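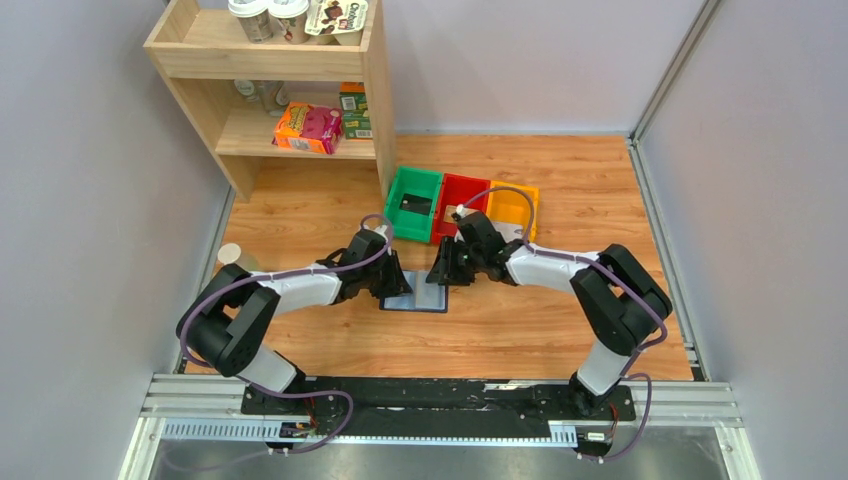

Yogurt cups and cartons on a wooden shelf unit.

How to work out a griffin's wingspan

Start with the body. A Moynihan griffin, the type used in our Notden stories, weighs 60 kilos and has a lion's hindquarters, so most of its weight sits behind the wings.

1. Draw the spine and mark the shoulders.
2. Add a deep keel to the breastbone. The flight muscles attach to it.
3. Set the wings behind the forelegs — never on top of them.
4. Make each wing at least 2 body lengths long.

Colour the primaries last. Hellness griffins have grey ones, and their shorter wings are covered on Edmund Sowa's page.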